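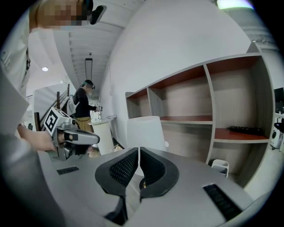 The white pedestal table and stool on the ground floor, with the staircase behind them.

The Saliba Room: Your Furniture Questions
By Nour Nasrallah

I had no idea so many people shared my feelings about small round tables! Since the first post about furnishing the ground floor at Saliba, my inbox has been full of lovely, very specific questions, so I've gathered them up. I'll keep adding to this page.

What is the round table by the stairs?
It's the Drurnano pedestal table, the white one with the flared top. It was the first thing I picked for the room and I still love it. With a single foot in the middle you can pull a seat up from any side, and your knees have somewhere to go.

Is it big enough to work at?
For a notebook and a coffee, yes. For a laptop plus papers, I'd go to the desk. I think of it as the place where you stop for ten minutes and end up staying for an hour.

Is the white cylinder a stool or a side table?
A stool! But please use it as a side table too, I do it constantly. Put a tray on top if you're setting down anything hot.

Why so much white furniture?
The stairs have a dark wooden handrail and I wanted that to be the thing you notice when you walk in (it's gorgeous, and I can take no credit for it). Everything near it stays pale.

Doesn't it get dirty?
Sure. I wipe the table and stool with a damp cloth and a drop of dish soap, then dry them right away. Pencil marks come off with a regular white eraser. Skip the scouring pads, which leave dull patches you'll see every time the sun comes around.

Where did the gray desk come from?
It's from Stosard, in the weathered gray finish. I looked at more than 48 samples before choosing, and my kitchen floor was covered in them for most of November. The grain hides dust beautifully and it looks good next to the white chair, which was my big worry.
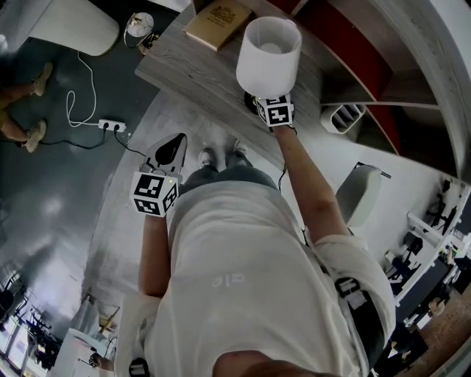
White lampshade over the gray wood-grain desk, with the red-backed shelves to the right.

What about that red?
The shelving! White panels, deep red backs, open compartments. I get more mail about it than anything else in the room, and people either adore it or want to know if it comes in beige. The maker is Zedeck. Mine came as a flat pack and took two of us 4 hours, including a break to turn one panel the right way around.

How do you keep open shelves from looking messy?
Leave some of them empty. I know, it's hard! I also keep a small white organizer with vertical slots on a lower shelf, and loose mail goes in there the minute it arrives.

How should I move the desk lamp when I clean?
Switch it off, unplug it and let it cool before you touch anything. Follow the cable with your eyes first so it isn't caught on the desk edge. Use both hands, one on the shade and one underneath, and put it back with the cord running off the side you don't sit on.

Can I clean the inside of the shade?
A dry, soft paintbrush is perfect. You'll be amazed how much brighter the lamp looks afterward.

What did the whole room cost?
I'm still adding it up, but the desk was $562 with delivery and it was the most expensive single piece.

Can I visit?
Please do! The ground floor is open from 10 in the morning. Sit in the curved chairs for a while and tell me which spot you liked.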